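Front of house and kitchen walk-through, Banero
23rd April
Checked by: Edmund Piątek

1. Fire exits clear. PASS
Rear door opens fully. I was told it's never blocked. There were fresh scuff marks at crate height, so I'd like to see it on a delivery day.

2. Extinguishers. PASS WITH COMMENT
Tags are current. The one by the bar hangs behind a coat rack.

3. Walk-in cooler log. FAIL
Every reading since February is the same number in the same pen. Coolers don't behave like that. Start a new log.

4. Hand sink. FAIL
No paper towels. "Just ran out" was also the answer last time.

5. Sanitizer strength. PASS
Strip read 300, within the range on the label. Strips are kept in an open cup, so I don't put much faith in them.

6. Stone tabletops, dining room. COMMENT

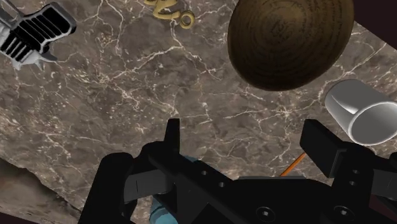 Sealing is supposed to be done yearly, and the only proof I was offered is a Lundix invoice with no table numbers on it. Wiping down and glancing across the top won't settle much. On brown marble with this many thin white and cream veins running every which way, a hairline crack could pass for one more vein. Run a fingernail over each top and write down anything that catches.

7. Chairs and table bases. FAIL
Table 27 rocks. Table 29 has a folded menu under one foot, and I don't accept that as a repair.

Recheck in 7 days. Items 3, 4 and 7 must be closed by then, with paperwork.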